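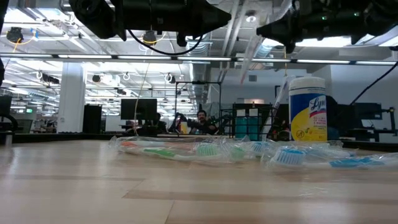

Travel kit packing – toothbrush set

README, last touched 8/16/26

What this is
Pictures and notes on sorting and packing small bathroom items into hygiene kits. This folder is toothbrushes only. Soap, combs and washcloths have their own folders and their own readmes, don't mix them please.

Brushes stay in their clear wrappers the whole time. If a wrapper is torn the brush goes in the reject bin and gets logged as torn, not as missing. Earlier batches got this wrong, see Known problems.

What's in the folder
photos/ – stills of the table
notes/ – one text file per session, short
kits.csv – one row per packed kit
rejects.csv – torn wrappers, bent handles, anything dropped on the floor
old/ – February stuff, different table, don't use for anything new

Size
300 stills, around 500 rows in kits.csv. Rows and stills do not line up one to one. Use the session column to match.

The task
Brushes start in a loose pile or row on the table, any direction, overlapping is fine. Pick one, put it in a pouch, head end up. Pouch gets closed last after the other items are in. Jolldale pouches are the narrow ones and a brush with a fat handle has to go in diagonaly. Flemadlow pouches take anything.

Colors
Mixed on purpose. Handles and heads come in green, blue and white, orange and white, a few others. Color column is whatever the packer typed, so you get "blue", "blue/white" and "lt blue" for what may well be the same brush. Not cleaned up. Lower case everything first, that fixes some of it.

Table setup
Light wood table, overhead lights on. Wipes canister can stay at the back, leave it standing, lid shut. Wipe the top down between sessions and let it dry before any brushes go out – damp wrappers stick to each other and you pick up two.

Labels
wrapped – sealed, looks ok
torn – any opening at all, even small
hidden – more than half under another brush
unsure – use it, that's what its for

Glare on the plastic is the main reason for unsure. Shiny spots can look like a tear. Don't guess.

Known problems
- first 3 sessions logged torn wrappers as missing, never corrected
- bristle heads easy to tell apart, handles less so when they overlap
- Tuominen order came in as 200 with longer handles, size column is blank for those
- some notes files use "bag" for pouch, same thing

Using it
Fine for sorting, counting, packing layouts. Not good for judging brush quality or wear, everything is in the wrapper. If you use it in a write-up say Herari hygiene kit set, toothbrush part.

To do
Fill in the size column. Merge color names. Move old/ somewhere else.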